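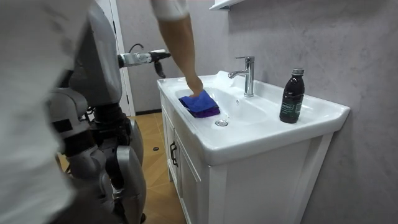
I have been weathering the same coal hopper since December. It is a Prokex kit, 2 inches long if you're generous, and it has now been rusty, very rusty, burnt orange, and for one bad weekend, pink. The pink was my fault. I'd mixed the wash with the wrong thinner and then walked away to eat a sandwich.

Tarek Semaan, who runs the good layout at our club and never lets me forget it, thinks I should have stopped at coat one. He paints a whole train in an evening. He has 70 cars on his branch line, all the same brown, and from three feet away I have to admit they look terrific. From one foot away they look like chocolate bars, but he has a rope up.

Anyway, I finally gave in and bought the Zaseteck rust powders, the small set, after swearing I wouldn't. You brush them on dry, seal them, and watch nearly 100 percent of the effect vanish under the sealer. Then you do it again. I've done it four times and the left side is starting to look like a real hopper. The right side faces the wall.
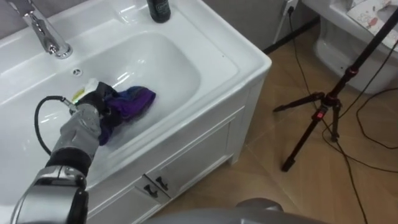
White basin, chrome faucet, green bottle at the back.

Next up is the Shehu water tower, which came in a bag with 300 parts and one sheet of instructions folded so small I took it for packing. Half the parts are bolts. I've glued one to my thumbnail already, and it's the straightest one so far. If anybody has a spare left-hand bracket from the same kit, please write. Mine went into the carpet on Fri 18 September and I've stopped looking.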